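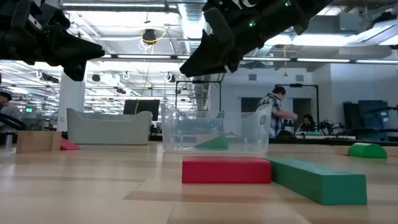 How often should loose play blocks be inspected?
Blocks in daily use are to be looked over at pack-up each day and given a full inspection once a month. Any block that has been bitten, dropped from a height or left in water is inspected before it goes back on the table.

MONTHLY INSPECTION – TABLETOP BLOCK PLAY
Site: MacKinnon Children's Program, Activity Room 2
Month: June
Time started: 4:10 pm
Completed by: Syahrul Krishnan
Items covered: coloured foam-type blocks, tan wooden blocks and planks, clear storage bins, activity table, surrounding floor

Ratings used on this form
S – Satisfactory
A – Attention required, item may stay in use
R – Remove from use until repaired or replaced

SECTION 1. COLOURED BLOCKS

1.1 Faces free of tears, bite marks and missing pieces
Rating: A
Comment: One long green block has a shallow dent near one end. The surface is not broken. Check again next month and remove if the dent opens.

1.2 Corners and thin edges of wedges intact
Rating: R (one item)
Comment: The thin edge of one red wedge has begun to crumble and a fragment came away under light finger pressure. Wedge bagged, labelled and placed in the staff cupboard. All other wedges satisfactory.

1.3 Half-cylinders and arches sit flat without rocking
Rating: S

1.4 Colour does not transfer to a damp white cloth
Rating: S
Comment: Red and green tested. Cloth remained clean.

1.5 No small parts accessible to children under three
Rating: S, once the wedge in 1.2 was removed

SECTION 2. WOODEN BLOCKS AND PLANKS

2.1 Surfaces smooth, no splinters
Rating: A
Comment: Slight roughness on the end grain of one long plank. Sanded by hand at the time of inspection and wiped down. To be felt again with a bare hand before the next session.

2.2 No splits or lifting grain
Rating: S

2.3 Weight and length suitable for the age group
Rating: A
Comment: The longest planks measure 510 mm. The toddler group may use them only with an educator seated at the table. This was agreed last year, but the notice had fallen behind the shelf – it has now been put back up.

SECTION 3. CLEAR BINS

3.1 No cracks, sharp rims or clouding that hides the contents
Rating: S
Comment: The Raveck bins have held up well. Light scratching on the floor of one bin only.

3.2 Bins empty of food, moisture and items from other activities
Rating: A
Comment: Two crayons and a hair clip removed. Staff are reminded to look underneath the blocks when packing up.

3.3 Filled bins can be lifted safely by one adult
Rating: S

3.4 Bins labelled with contents and age group
Rating: A
Comment: One label has peeled off. New labels are on order from Pasex.

SECTION 4. TABLE

4.1 Top level and stable when leaned on
Rating: S

4.2 Seams and edges free of gaps that could trap a finger
Rating: S
Comment: Grit brushed out of the seams before checking.

4.3 Clear walkway of at least 700 mm on all open sides
Rating: R on arrival, S on completion
Comment: A trolley had been left on the window side. It was moved to the store room, and the walkway was measured again.

4.4 Surface cleaned after each session
Rating: S
Comment: Initials are present on the cleaning sheet for every session this month. Brukerix spray is to be applied to the cloth and never directly onto the blocks.

SECTION 5. FLOOR AND SURROUNDINGS

5.1 No blocks left on the floor outside play times
Rating: A
Comment: Three small pieces found beneath the radiator. A trip hazard and, for the smaller ones, a choking concern if a crawling child gets there first.

5.2 Lighting sufficient to see the whole table
Rating: S

GENERAL COMMENTS
The set is in fair condition for its age. Up to $60 is requested from the room budget to replace the damaged wedge and a few others of the same shape – they wear faster than the rest, being chewed more often and used as ramps. Replacements should match the existing sizes so that they stack evenly.

ACTIONS
Replace red wedge – room leader – before the next monthly inspection
Re-check plank end grain – opening educator – next session
Fit new bin labels – S. Krishnan – on delivery
Add "under the radiator" to the daily pack-up sheet – room leader – done

Time finished: 4:55 pm
Signed: S. Krishnan
Copy to be kept in the room folder.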